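Fitting a Printed Gear to a Shaft: Hole Size, Clearance and Test Pieces

By Reto Ortner, Herkari workshop notes

Printed holes come out smaller than drawn. The amount depends on the printer, the filament and the hole diameter, so measure your own machine before drawing the real part.

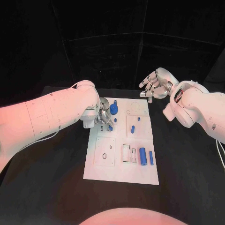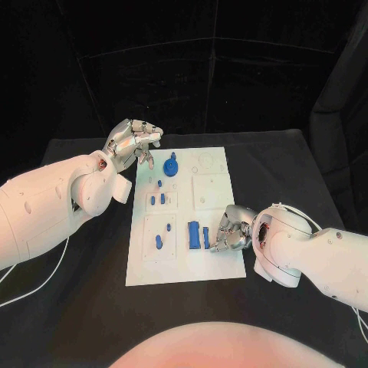

Blue plastic parts with a white board.

1. Draw a flat test block with a row of holes. Start at the nominal shaft diameter and increase each hole by 0.1 mm. Print it flat, with the holes vertical.

2. Let the block cool fully on the bed. Remove any lip on the first layer with a deburring tool.

3. Try the shaft in each hole. For a running fit, choose the smallest hole in which the shaft turns under its own weight. For a press fit, choose the largest hole that still needs firm thumb pressure.

4. Write the offset on the block and keep it with the spool. A new filament needs a new block.

5. Apply the offset to the gear bore only. Do not scale the whole part; scaling changes the tooth spacing and the gears will bind.

6. Print the gear with 4 walls. If the bore is still tight, ream it by hand.

Shafts longer than the bore is deep should be chamfered at the leading end.

Slicer settings for the test block are listed on the Carrasco page.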